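**Ostwood** is a daytime television serial set in a river town of the same name. Half-hour episodes, five a week. It follows the Pelteck and Kaczmarczyk families, who own the sawmill and the hotel respectively and have been marrying and suing each other since the first episode.

## Premise

The town sits on the Mulis River, downstream of the mill. Early storylines were mostly about the mill — strikes, a fire, a forged will. After the second season the hotel took over as the main set and the mill is now mentioned more than seen. Fans split the show into "mill years" and "hotel years", and the split is used in most episode guides.

## Main characters

- **Corinne Pelteck** — eldest daughter, runs the mill. Married four times, twice to the same man.
- **Dale Pelteck** — her brother. Presumed drowned, returned with a beard and a different actor.
- **Vera Kaczmarczyk** — owner of the hotel. Played throughout by Maribeth Saludo, the only cast member to stay from the pilot.
- **Tomas Kaczmarczyk** — Vera's son, a doctor, later a suspended doctor, later mayor.
- **Junie** — waitress at the hotel. Surname never given on screen. Revealed as Corinne's daughter in the 200th episode, though hints go back a good deal further.

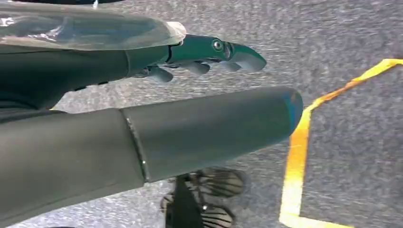

## Storylines

### The drowning

Dale's car goes off the Mulis bridge at the end of season one. No body. Corinne inherits his share of the mill and sells half of it to Vera, a sale that drives most of the plot for the next two years. Dale comes back during Corinne's third wedding and says he has no memory of the bridge. He does, and Vera knows he does. The blackmail plot that follows ran for 49 episodes and is generally thought to be too long, even by people who like it.

### The hotel ledger

Vera's late husband kept a second set of books. Junie finds them behind the linen cupboard and hides them, then loses them, then Tomas has them. Contents never fully explained. One page names Junie's father, and that page gets torn out and burned by Corinne in the season five finale. A copy turned up later, which some veiwers saw as a cheat.

### Mayor Tomas

Lighter in tone. Tomas runs for mayor as a favour to his mother and wins by a coin toss. His feud with the town clerk was meant to be short but stayed on as a running subplot. Ends when the clerk is written out in January of the show's final full year.

## Production

Interiors were shot on two standing sets, with the hotel lobby redressed as the hospital and, at least once, the courthouse. Scripts were written in blocks of ten. Saludo has said in interviews that she often didn't know if Vera was lying in a scene and played it down the middle. The part of Dale was recast once, Junie's never, and Corinne's second husband was recast mid-honeymoon with no explaination given.

Music is a single piano theme, rearranged with strings for the hotel years.

## Ending

The serial closed after 1,182 episodes. The last one aired on Thursday, December 26, 2024, and was a double-length instalment built around the reading of Vera's will, with Vera in the room. She leaves the hotel to Junie and the Mulis land to nobody. Dale's whereabouts are left open, last seen on the bridge.

## Reception

Steady rather than large audience. Praised for Saludo and for its dialogue, criticized for slow stretches and for dropping the mill workers as characters after season two. The wedding where Dale returns is the most rewatched episode and usually heads fan rankings, followed by the ledger fire.

## See also

- List of *Ostwood* episodes
- List of *Ostwood* characters
- Pelteck family tree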